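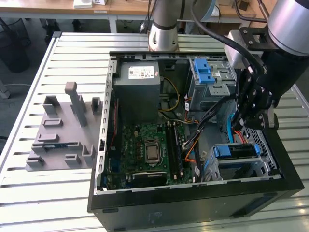 Photo: Patricio Lucero / Clultville Interfaith Council

How to Register a Congregation for Open Doors Month

Open Doors Month takes place each March. Congregations of any faith in Clultville and Flurholm may host visitors, give a talk, or lend items to the exhibit at the Pravden Library. Registration is free.

Before you begin

Choose one contact person who can answer calls during the day. Have your building's street address and seating capacity at hand. Groups that meet in rented space will also need written permission from the owner.

Step 1. Request a host packet

Write to the Council at P.O. Box 1386, Clultville, or ask at the library's front desk. The packet contains the registration form, the visitor guidelines and a sample welcome letter.

Step 2. Choose your activity

Most hosts offer a guided visit followed by a period for questions. Visits should last no more than two hours and should not require guests to take part in worship. Please state on the form whether guests are expected to remove shoes, cover their heads or sit separately.

Step 3. Set your hours

Visiting hours end at 5 p.m. unless the host requests an evening session. Check your dates against the holy days of neighboring congregations, which are printed on page 13 of the packet.

Step 4. Return the form

Forms may be mailed or left at Chatzigeorgiou Hall. The Council prints about 2000 programs, and changes cannot be made once they have gone to press.

Step 5. Prepare your greeters

Each host is asked to send two greeters to the orientation evening. Questions about food, photography or access for wheelchair users should be directed to Patricio Lucero, program coordinator.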